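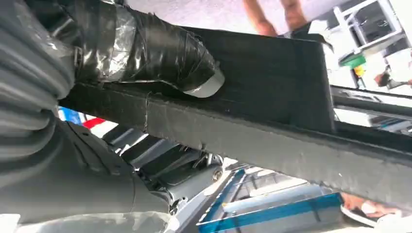
Black wrapping and gray tape, close up.

Home | News | Screenings | Members | Archive

Sound and projection notes: the Corkano, Screen 3

The Corkano reopened its third screen in April after a refit of the booth and the sound system. Radosław Czerwiński went through the work order with the house technician and sent us the main points.

The old xenon projector is gone. Its replacement is a laser phosphor unit from Plestis, fitted with the same lens mount, so the port glass did not have to be moved. The glass itself was replaced with a coated pane set at a slight angle to cut down on ghost images. The screen was kept. It is a matte white sheet, and the technician saw no case for a silver one in a house that does not show 3D.

Sound is still 5.1. The front speakers stay where they were, but the crossovers have moved from the amplifier rack into the processor, and all six channels were equalized again from scratch. Surround levels had drifted badly on the left wall – one speaker was wired out of phase and had probably been that way for years.

Masking is the weak point. The side panels now travel on new motors, but the top panel is fixed, so scope films are shown with an uncovered gray band above the picture. Pietrzak, the contractor, has quoted separately for a moving top panel. The theater has not placed the order.
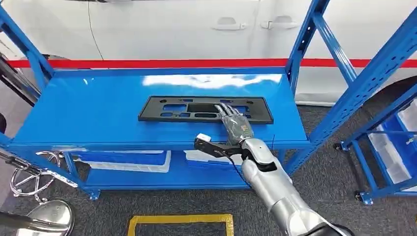
Jadwiga Michalski wrote in to say that the band bothers her less than the aisle lights, which wash out the lower right corner of the screen in dark films and should be on a dimmer. The work order does not cover them. They run on the emergency circuit, and any change would need a sign-off from the building inspector.

Seat count is unchanged. For the most even sound, sit 25 inches or so off the center line in the back third of the room, clear of the side wall speakers. Subtitled prints read well from every row except the first, where the angle is steep.

Malachy Dunne will measure light levels at the screen for the next issue.

Related items
Pekeo closes its balcony for wiring work
Reading a masking chart, by Iwona Tokarz
Letters: trailers are too loud
Lens cleaning for small booths

Contact the editors | Copyright 2018 | Back to top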